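Pevgate Blanket & Throw Care: Your Questions Answered

Posted October 19, 2019 by the Pevgate shop team

We use cookies to keep your basket working and to see which pages people read. By staying on this site you agree to our cookie policy. OK / Read more

We get a lot of mail about how to look after blankets, especially once the evenings turn chilly and everybody pulls theirs out of the closet again. We love these letters! So we've gathered up the questions that come in most often and answered them as fully as we can. If yours is missing, write to us and we'll do our best.

How often should I wash a wool throw?

Less than you'd think. Wool does very nicely with a good airing, so hang it over a railing on a dry, breezy day and bring it in before the dew comes down. We wash our own once a year, usually in May, and spot clean in between with a damp cloth and a tiny bit of mild soap.

Can it go in the machine?

Please check the label first, as our ranges are all a little different. The Flekside throws can go in on a wool cycle at no more than 20 degrees Celsius (cold, on most American machines). The Testa ones are hand wash only — we know it's a nuisance, but they felt up terribly if they're tumbled about.

What's the best way to fold a plaid throw for the closet?

Clear a table and lay the throw out flat before you do anything else. Smooth it from the middle toward the edges with both hands, and let the lines of the plaid tell you whether you're square. Then fold it in thirds the long way and roll it up loosely, which saves you that hard crease down the center.

A dark tartan in navy and deep green is easiest to line up on a pale cloth, where you can see the edges properly.
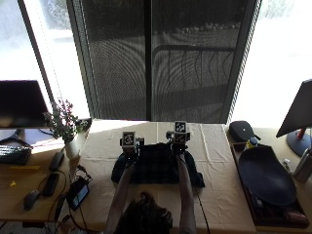
How do I keep moths away?

Put it away clean, first of all, because moths adore a crumb or a spot of gravy. A cotton bag with a zipper is lovely, and so are cedar blocks, though they do need a light sanding now and then to bring the scent back.

My throw is shedding. Is something wrong?

Probably not! New brushed wool lets go of loose fibers for the first few weeks. Give it a gentle shake outdoors. If it's still shedding after 6 weeks of ordinary use, send us a note and we'll take a look.

What size is the Zuncombe lap blanket?

It measures 43 by 54 inches, not counting the fringe.

Do you repair pulled threads?

We do, on anything we've sold. Please don't snip the loop — tuck it to the back with a blunt needle if you can, or leave it alone and mail the blanket to us with your order number.

Join our newsletter for care tips and early word of new colors. Enter your email address to sign up.

20 shares | 6 comments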